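I have been trying to throw away a cabinet since October and it has now outlasted two kettles and a sofa.

It came with the flat. The letting agent, a firm called Grilton that signs its emails with a sunflower, listed it on the inventory as "unit, white, tall", which covers it. I scrubbed it, resented it, and used it for everything I didn't want to look at: spare bulbs, the good scissors, the box of cables belonging to appliances that have long since gone to the tip. When I moved out, Grilton said I could keep it. I took this as kindness for nearly a week.

The trouble with a plain white cabinet is that it shows everything. Fingerprints, tea, the place where I once leaned a wet umbrella. I tried a cleaning paste called Estura, recommended by a stranger on a forum, and it did shift the tea. It also left the whole kitchen smelling of pear drops until the following morning. I had a headache and a very clean door.

So I have been looking at other people's cabinets instead, which is how you know a summer is going well. My requirements are modest. I want a handle I can find in the dark with my hands full, and I want a front that forgives. The long black bar handle wins on the first count by miles. My own has a little round knob that comes off in the hand about once a fortnight, like a bad tooth.

On the second count I have come round to stickers.

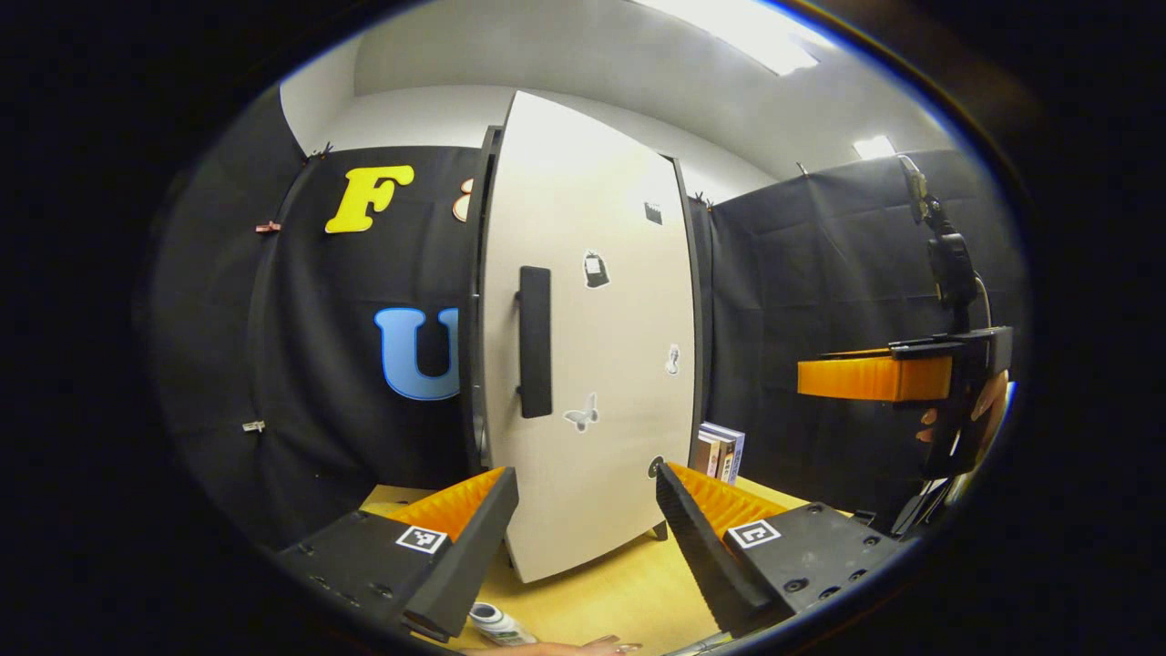 Page last changed: 2025-08-12

A butterfly, a clapperboard, a small dark round one down near the bottom, all on an off-white door with plenty of space left between them. I like the restraint. Give me a sheet of 24 stickers and I will use 24 stickers, most of them in the same corner, two of them upside down. The big yellow F on the black curtain is cheerful too, though I'd never get away with curtains like that at home. I own a pale cat.

I went out and bought a sheet from Stergiou, the stationer's by the bus station, where they keep the stickers behind the till as if they were cigarettes. Four went on straight away. A lemon, a snail, a moon with a face, and something that is either a teapot or a small elephant depending on how tired you are. The snail is covering the umbrella mark. The lemon was meant to cover a scratch but I missed, and it won't peel off without taking a bit of the white with it, so now there is a scratch and a lemon.

The knob is next. I've ordered a bar handle in black from the Itau range, which needs two holes where I currently have one, and not in the same place. I have measured it more than once and got a different answer each time — I blame the tape. There may have to be another sticker over the old hole. I'm saving the moon's friend for it, a sort of grumpy star.

The cable box is still in there, by the way. I opened it, looked in, and shut the door again.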